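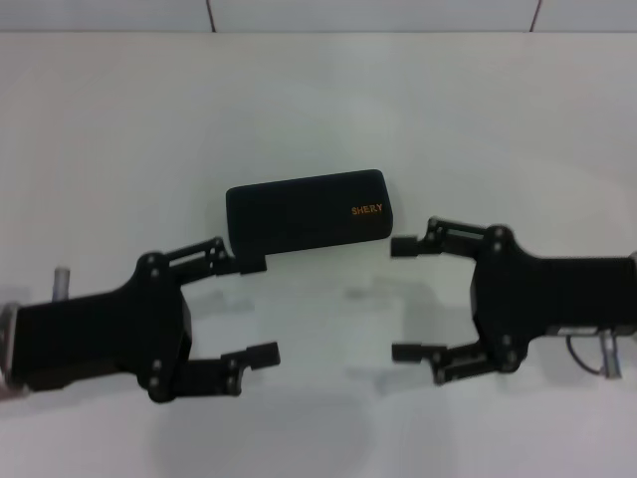 A black case on a white table, "SHERY" in orange on the top.

Kwadwo Annan has been repairing phones long enough to hold opinions about screws, and he would like you to hear all of them. I asked him about the Stuklow 2, the midrange handset that Dreden put out in August, and got nine minutes on the screws before we reached the battery.

"They're fine screws," he says eventually, with the air of a man granting parole. "Same head all the way through. You need one driver. The last one needed three, and one of those I had to order."

Annan runs Kpodo, a repair counter wedged between a bakery and a place that sells only blinds. His business partner, Dela Appiah, handles the customers, which she describes as the harder half of the job. Neither of them gets early phones from anybody. They bought their Stuklow 2 at full price, 300 dollars, and had the back off before the receipt was in the drawer.

What they found was a phone that can be fixed, more or less. The battery sits on pull tabs instead of the gray glue Annan still complains about from the first model. The charging port is on its own small board. The screen comes out through the front, so you no longer have to evacuate the entire phone to replace it.

"I did the first one in an afternoon," he says. "I did this one during a phone call with my mother, and she was the one talking."

The price of the screen is where his mood changes. Dreden sells the part through its own store for 70 dollars, which he calls reasonable, and then asks the shop to run a pairing tool before the brightness sensor will work again. The tool runs on one kind of laptop. Annan owns the other kind.

"So now I have a laptop that does one thing," Appiah says. "It lives under the counter. It wants updates constantly. I've named it but I'm not telling you the name."
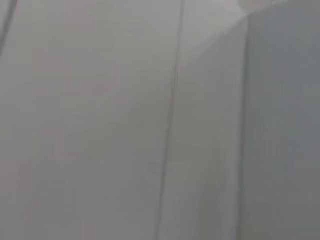 Vol. 2, p. 70

I ask whether customers care about any of this. Appiah laughs for longer than I'd like.

"They care about the camera and they care about the color. Then they drop it, and for one day they care about repair more than anything in the world. Then they get it back and they ask me if it comes in green."

It does come in green, but only with the larger storage.

Annan thinks the camera is overpraised anyway. Night shots come out looking like noon in a fish tank, he says, and the zoom is "a crop with a good publicist." He likes the speaker. He likes the headphone jack very much, and shows me his own wired pair, one side of which has been soldered back together so many times it now hangs lower than the other.

There has been talk on the forums that Dreden will hand screen supply over to Rislow next year, and that the pairing step might go away with it. I bring this up expecting some enthusiasm.

"I've read that too," Annan says. "I also read that the first one was waterproof. I've got a drawer of those in the back – go ahead and ask them."

Appiah is more hopeful, mostly because she wants the shelf space. If the tool goes, the laptop goes, and she has already promised its spot to a kettle.

Would they recommend the phone? Annan turns it over a few times and checks the port with his thumbnail. Yes, he says, to someone who keeps a phone until it stops. To someone who trades up every year he'd say buy whatever you like, it makes no difference to him, he'll never meet it.

"Get a case, though," Appiah says, already waving the next person up to the counter.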